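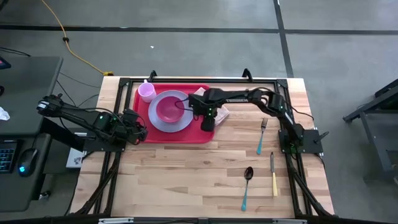

Teaser Clips Should Carry a Running Time

Henriques put out a teaser for its June anniversary special last week. The clip ran 6 seconds and showed a logo, a stage light and a date. Fan accounts had posted 211 separate breakdowns of it by the next morning.

My complaint is with the labeling.
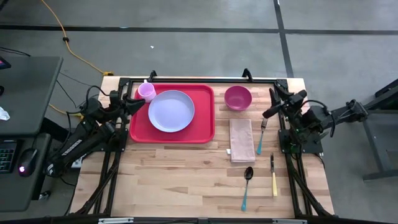

A teaser, a trailer and a preview used to be different products. Greltwood, the channel carrying the special, files all three under "video" and gives no length until playback starts. The viewer sits through an ad before learning that the ad is longer than the clip.

Hununex is the wrong model to copy here, but Hininex has a workable one. Its listings state the type, the length and whether any footage comes from the finished show. That takes one line of text. 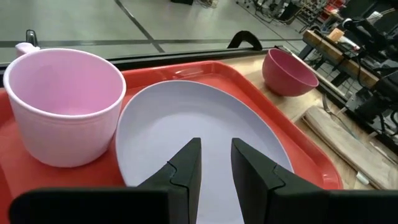
Eyvindur Eyvindsson, who edits promos, objects that a stated length lowers the click rate. It probably does. A click from someone who expected three minutes of footage is a poor measure of interest in the special, and channels should stop selling ads against it.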